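Stundo Changed My Job Title and Kept My Knees

I have worked at Kekolum for long enough to remember when moving furniture took two people and an argument. We set up and clear out furnished rentals, so most of my day is tables, beds and stairs. In June the company signed up for Stundo, and now moving a table takes one person, one robot and a form.

The form is my part. My title went from "crew" to "handling partner," which came with a new badge and no money. A table has two ends, and I still get one of them. The other goes to a colleague with metal forearms who has never once asked what I did over the weekend.

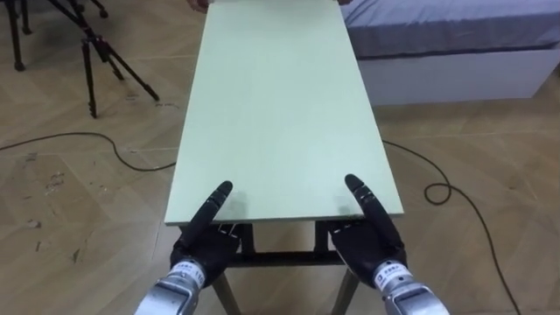

What I miss is the talking. When you carry something with a person, you say "your side," "watch the wall," "hang on, my shoe." I still say all of it. Stundo waits for me to stop moving, and I have come to find that more polite than my last two partners.

The office likes numbers, so we got some. Kekolum logged 2,557 lifts in the first stretch, against a target of 3,000. The shortfall was put down to "human pacing," meaning me eating a sandwich. On the Değirmenci job alone I filled out 355 of those forms, many of them for chairs.

My back is better, I'll give them that. I used to get home and lie on the kitchen floor for a while before dinner, and now I go straight to dinner. The younger guys worry about their hours, and management answers with a slide show. I've asked for the hours in writing and I'm still waiting.

Next they want us on Plultel, which fills out the forms for you. I have mixed feelings. I was getting pretty fast at the forms.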